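Helville's old grain hall gets its library back, and I got there early

I've been grumbling in this column about the Helville library for so long that my neighbor started calling it "your library." So yes, I was at the grain hall at 10 in the morning for the reopening, with a travel mug and a tote bag, and there was already a line down to the bakery. For books! In October! I was thrilled.

If you missed it, the short version goes like this. The library lost its lease on Mill Street two winters ago and has been running out of a trailer behind the pool ever since. The trailer held 2,000 books if you didn't mind walking sideways. Everything else sat in storage over at Disovham, the moving company, and if you wanted something you filled out a slip and waited for the next truck. I once waited so long for a cookbook that I forgot what I wanted to cook.

Now the whole collection is under one roof again, with a children's corner, a room for the knitting group and the tax help people, and 50 chairs that don't match (I sat in three of them and the green one is the keeper). The town paid for the heating and the roof. The shelves came from Bravo, the cabinet shop out by the county road, and Gonzalo Bravo was there in a clean shirt looking like he wanted to go home. I asked him how long the job took and he said "longer than I told my wife."

Begoñe Cuesta, the head librarian, kept her speech very short, bless her. She read out a list of people to thank and then told us the coffee was getting cold. When I caught up with her later by the new books she was already on about opening hours. "I want evenings," she told me. "People work. They can't come at two in the afternoon." For now it's daytime only, but she's asking the town for two late nights a week, and I'd say go ahead and write to the council if you feel the same way. I already did.

The desk signed up 134 new card holders before lunch, which Begoñe had to repeat for me because the kids were so loud. The band Pandance played in the back, a little too close to the poetry section for my taste, but they were good and they knew when to stop.

There's still a second stage to come, the reading room, and plenty of folks were asking what it'll look like. The talk is all dark wood and old-style doors, and I'm all for it.

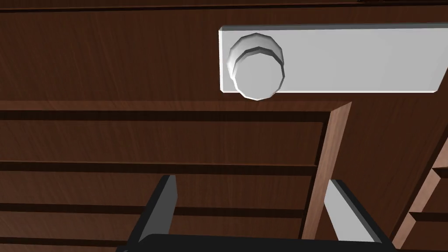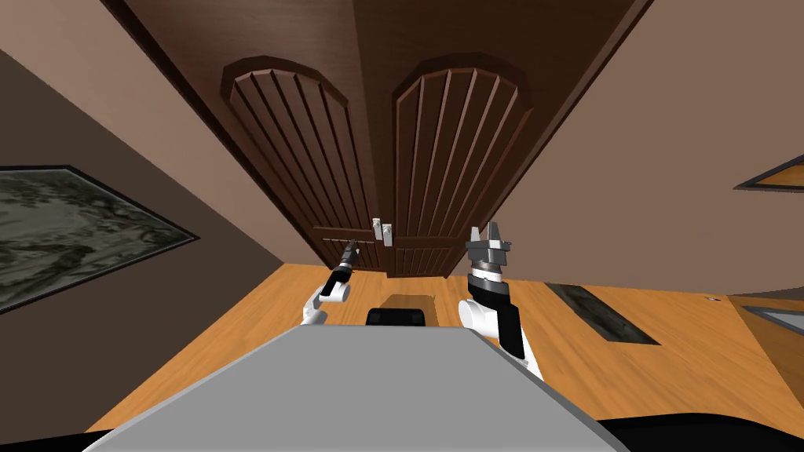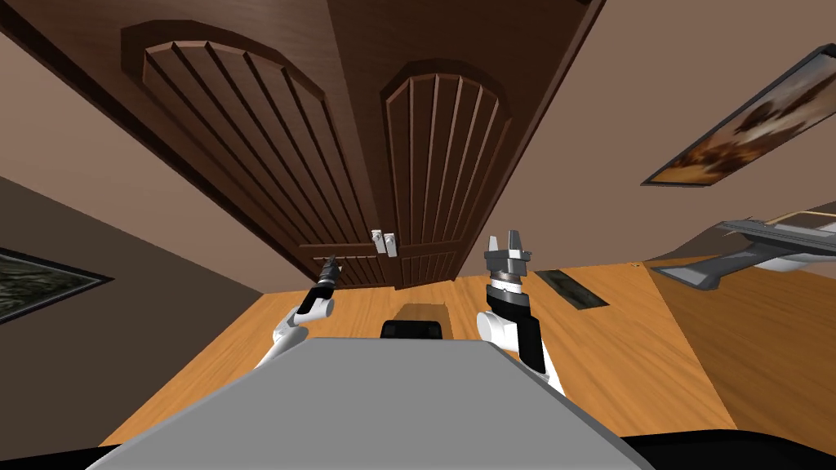
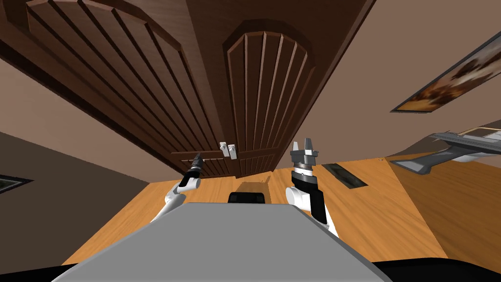

The money for that stage isn't all there yet. Begoñe says they have almost half, and the rest depends on the spring book sale and a grant she's still waiting to hear about. If you have boxes of paperbacks in the garage, bring them to the side entrance in the mornings. No encyclopedias, please, and no magazines, they were very firm with me on that (I had a trunk full of gardening ones and had to drive them all home again).

Cards are free if you live in town, and you just need something with your address on it. Old cards from Mill Street still work. Mine does, though I was told I owe them for a mystery I swear I returned, so I paid up and took out two more by the same author.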